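Clifford Lemieux
September 15, 2018

Search posts, people and tags

Spent the day teaching two robot arms to fill a kids' number puzzle. Going to put the notes up here as a thread so I can find them later. 1/

The puzzle is a wooden tray with chunky tiles. Each numeral has a partner tile with that many things on it, so 4 goes with four bees, 9 goes with nine candies. My sister's kids had one like it and it lived under the couch. 2/

The job for the arms is to pick up a loose tile, bring it over to the tray and seat it in the right slot. No code for the motion. I drive the arms by remote control, everything gets recorded, and the recordings are what Brarnus trains on. 3/

One run of the task is called a demonstration, or demo. Kendness wants 200 demos of the puzzle before they'll train anything, and 800 across all the tabletop tasks by the end of September. 4/

I do the easy end first. Fingers open, one on each side of the tile, come down, close, lift. Getting hold of it takes a couple of seconds once you've got the feel. 5/

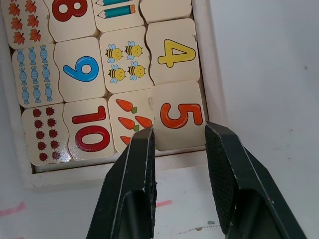
Letting go is harder. The edges are wavy like a jigsaw, and if the tile goes in a bit crooked it rides up on its neighbour. When that happens I open the fingers, back off and nudge it flat with one fingertip. 6/

I used to throw those runs out. Arsenault asked me to keep them. If the robot only ever sees perfect placements it has no idea what to do with a crooked one. So now a run with a fix in it gets a tag and goes in with the rest. 7/

Other thing about steering by remote control: you can't feel the tile. You watch how it moves and guess. New operators squeeze too hard and push down too hard, and I did both for my first 100 runs. 8/

I find the view from the wrist best for the last few centimetres and useless for anything else. For getting across the table you want the view from up top. 9/
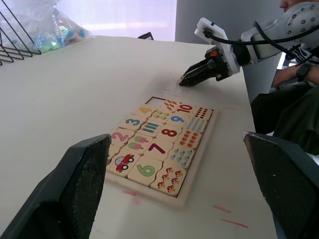
One slot to go, 10 already in.

Turning the board is on purpose. If it sits square to the table every time, the robot learns where the table is and not much about the puzzle. I turn it a bit between sets and slide it left or right. The table has red marks on it for when we want it back near the same spot. 10/

Same with the loose tiles. Some sets I leave one out, some sets I leave out a handful, and I put them down in different places on either side of the tray. Left arm gets the ones on the left, right arm gets the ones on the right. Passing a tile from one arm to the other is a separate task and we aren't doing it yet. 11/
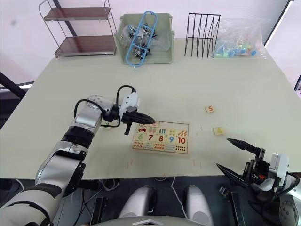
I try to stick to one order within a set. Numeral first, then its picture. Groswood did theirs in whatever order they felt like and the trained arm would start toward one tile, change its mind and start toward another. Could sit there doing that for a full minute. 12/

Somebody asked last week if the robot learns to count from this. No. It learns that this shape of picture goes in that part of the tray. You could print ducks on all of them and call it a day. I'd like to try swapping tiles around some time and see how badly it goes. 13/

Speed: go slower than you want to, but don't stop. Long pauses in the recording teach the arm to pause. If I need to think, I think before I hit record. I keep a coffee away from the table for the same reason, because I'll reach for it halfway through. 14/

Resting position matters too. Every run starts with both grippers open and clear of the board. If one is parked over a slot, the view from up top can't see what's missing. 15/
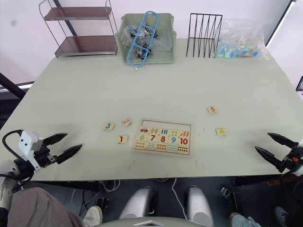

The low numbers are my least favourite. There's a 1, a 2 and a 3 to get in, all at the same end of the tray, and the left arm does the lot. After ten of those in a row my shoulder knows about it. I switch to the other side for a while and come back. 16/

Rough rule for anyone starting: do short sets, watch a few of your own recordings back the same day, and write down what you changed between sets. My notes from the first week just say "moved board". Moved it where? No idea. 17/

Full collection across all the sites is supposed to reach 2,000 and I don't expect to see the end of it before the snow. Puzzle again tomorrow, then folding cloths, and I'm told the cloths are worse. 18/

If you've done this kind of thing with a tighter-fitting puzzle I'd like to hear how you handled the seating part. Replies are open.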